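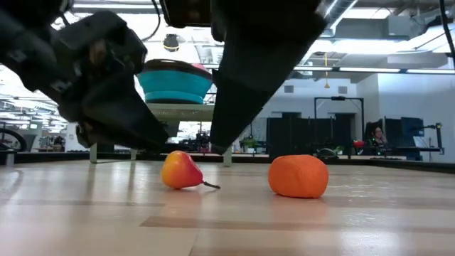

Birnen kann man doch gar nicht mit Kürbissen vergleichen, meint Stalta. Doch, kann man! Ich mach das dauernd, und zwar mit Spielobst, das hält nämlich schön still.

Fangen wir mit der Form an. Eine Birne hat ein dickes Ende und ein schmales, und am schmalen sitzt der Stiel. An dem hing sie früher am Baum. Ein Kürbis braucht so was auch, aber er liegt beim Wachsen meistens einfach auf der Erde und darf deshalb richtig schwer werden.

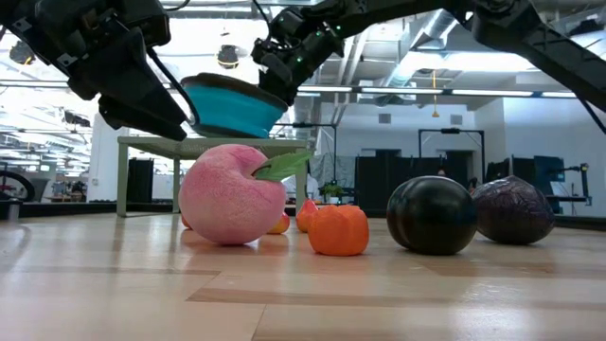

Rosa Pfirsich mit Blatt, daneben ein kleiner orangefarbener Kürbis

Beim Pfirsich mag ich die Furche am liebsten. Innen steckt ein harter Stein, und in dem Stein liegt der Samen. Pflaumen machen das genauso! Der Granatapfel dagegen hat massenhaft kleine Kerne, jeder in einer saftigen roten Hülle, und an einem Ende trägt er ein Krönchen (das ist der Rest von der Blüte).

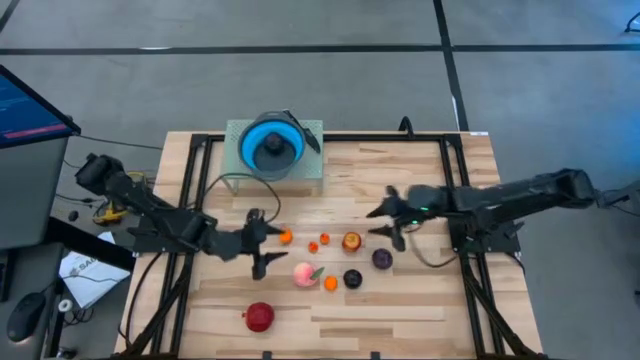

Ist ein Kürbis Obst oder Gemüse?
In der Küche zählt er zum Gemüse. Für Pflanzenforscher ist er eine Frucht, und zwar eine Beere.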